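Fledero Ribbed Fan Plate, Magenta

Home > Table > Plates and Trays > Fledero

I've been selling tableware out of the same narrow shop for a good while now, and I can count on one hand the pieces I've taken home and then refused to bring back. The Fledero fan plate is one of them (sorry to whoever was supposed to get the first magenta one, it lives with me now). It's wide, it's loud, and the raised ribs run outward across the whole thing like an opened paper fan.

Kamran Mengal brought the sample in last November, wrapped in a dish towel, and I said no before he'd finished unwrapping it. Too pink! Then I left it on the table by the door, and by closing time three customers had asked what it cost. So I called him back the next morning and ordered 40.

What I like is how it changes with what's near it. On a dark wood table it looks almost formal. On a white table it's the only thing you look at, so keep the rest of the setting quiet – dried grasses, plain pots, that kind of thing. My sister puts hers under a bowl of clementines and I'm annoyed I didn't think of it first.

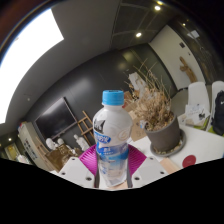
Magenta fan plate behind a blue-capped bottle, with dried grasses in a dark grey pot.

The ribs are the part people want to touch, and they're good for more than looks. Grapes stay put. Cookies don't slide into a heap when you carry them to the other room. Crumbs do collect in the grooves, and for that I use an old soft toothbrush and a drop of dish soap, which takes me less time than drying the thing.

I wouldn't serve anything saucy on it. I tried dumplings with chili oil once and the oil ran down every channel to the edge and onto my good tablecloth. Dry snacks, fruit, candy, keys and mail if you're that sort of household (I am).

A few things I get asked in the shop:

Dishwasher? I don't, and Fledero says hand wash. Anum Memon at the front counter has been putting hers through on the top rack for months and says it's fine, but please don't come back and quote her at me.

Microwave? No.

Can it hang on a wall? Yes, with a spring plate hanger. The ribs give the springs something to grip. We keep the hangers behind the counter, just ask.

Does the color match the Ikel bowls? Close, but the Ikel pink is warmer and a bit dustier. Side by side you'll see it. I like them together, Mitsuko Kuroda who does our window thinks I'm wrong, and she moved them apart while I was at lunch.

Other colors: moss and butter yellow. Moss is out until the next delivery. If you want to be told when it lands, leave your email with us and I'll write to you myself, so forgive the typos.

If you like a calmer table, have a look at the Hayat side plates, same maker, no ribs, and they stack much better. Fan plates don't stack well at all. I keep mine upright in a rack with a cloth between them.

Orders over 50 dollars ship free. Everything goes out double boxed, and if yours arrives chipped, send me a photo and I'll get another one in the mail.

Pickup is at the side door, ring twice.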